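Simulated gripper closes on the lid, lid doesn't come up – class project

Asked by Hanne Leinonen, May 2018

Our robotics class has to clear a kitchen counter in simulation and I'm stuck on the copper lid. The fingers go to either side of it, I close them, and it slides. Views:

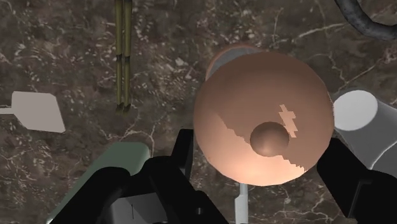
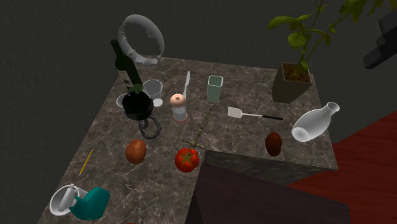 I've tried 14 grip force values so far and my partner wants to switch to the potato.

Orvokki Kinnunen
Go for the knob! Our team lost most of March squeezing rims – check your friction setting too.

Ulla Rissanen
same problem, following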